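**Entretien avec Notburga Imhof, responsable de la rédaction sportive amateur chez Rumport**

Le règlement tient en 6 pages. Notburga Imhof l'a rédigé en janvier, avant l'ouverture des candidatures pour les correspondants de tribune, et elle le cite de mémoire, article par article. « L'article 2 définit ce qu'est un compte rendu recevable. Tout le reste en découle. »

Rumport publie des comptes rendus de matchs universitaires écrits par des supporters. Le site couvre le football américain et, depuis la saison dernière, le basket. Jusqu'ici, les textes arrivaient par courriel, dans des formats variables, parfois deux jours après le coup de sifflet final. Le nouveau dispositif impose un dépôt par formulaire, une limite de 1 000 mots et un délai fixe : minuit, heure du stade.

« Le délai a été discuté longtemps, dit-elle. Portela voulait une heure après la fin du match. J'ai fait remarquer que les prolongations rendent la règle inapplicable pour quelqu'un qui écrit dans un autocar. » Portela, le prestataire qui héberge le formulaire, a finalement paramétré la fermeture automatique à minuit. Un texte déposé après cette heure est conservé, mais il passe en file secondaire et ne paraît pas en page d'accueil.

Au 22 avril 2009, la rédaction avait reçu 496 candidatures. Notburga Imhof en a retenu 87, sur dossier : un compte rendu d'essai, une feuille de statistiques remplie à la main, une déclaration d'appartenance. Cette dernière pièce a suscité des réclamations. Le candidat doit indiquer l'équipe qu'il soutient, et la mention figure sous sa signature. « Un supporter écrit en supporter. Je demande que le lecteur le sache avant la première ligne. »

La feuille de statistiques élimine davantage que l'essai. Les erreurs portent presque toujours sur les mêmes postes : le yardage net après pénalité, l'attribution des sacks partagés, le décompte des possessions quand une mi-temps s'achève sur un ballon perdu. Elle corrige d'après la feuille officielle du match et tolère deux écarts. « Au troisième, je renvoie le dossier. Le candidat peut recommencer sur un autre match, une fois. »

Pour le direct, Rumport utilise Talitz, un outil de publication par messages courts. Chaque entrée est horodatée et ne peut plus être modifiée au bout de trois minutes ; une correction prend la forme d'une nouvelle entrée, avec renvoi à la première. Notburga Imhof tient à ce verrouillage. « Un direct réécrit après coup n'a plus d'intérêt documentaire. Si l'auteur a annoncé un touchdown qui a été refusé, l'annonce reste. »

Reste la question des commentaires. Ils sont ouverts pendant la rencontre et fermés le lendemain à midi. La modération est assurée par deux personnes, à distance, selon une grille commune – injures, données personnelles, liens commerciaux. Elle n'envisage pas de filtrage préalable, trop lent pour un soir de match. 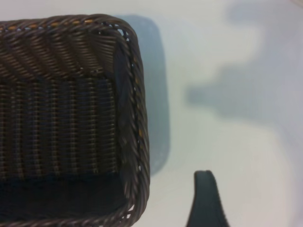

*Panier tressé brun foncé, détail du rebord.*

Le calendrier de la saison prochaine n'est pas arrêté. Jerel, l'éditeur associé, souhaite ajouter les matchs de présaison, ce qui supposerait un second appel à candidatures. Elle y est défavorable pour l'instant. « Les effectifs changent à chaque série, les numéros de maillot sont parfois en double. Une feuille de statistiques correcte dans ces conditions, je n'en ai pas encore vu. »

Les correspondants retenus ne sont pas rémunérés. Leur billet est remboursé sur justificatif, au tarif le plus bas de la tribune concernée ; le stationnement ne l'est pas. Les demandes se font par le même formulaire que les textes, onglet « Frais », dans les quinze jours suivant le match.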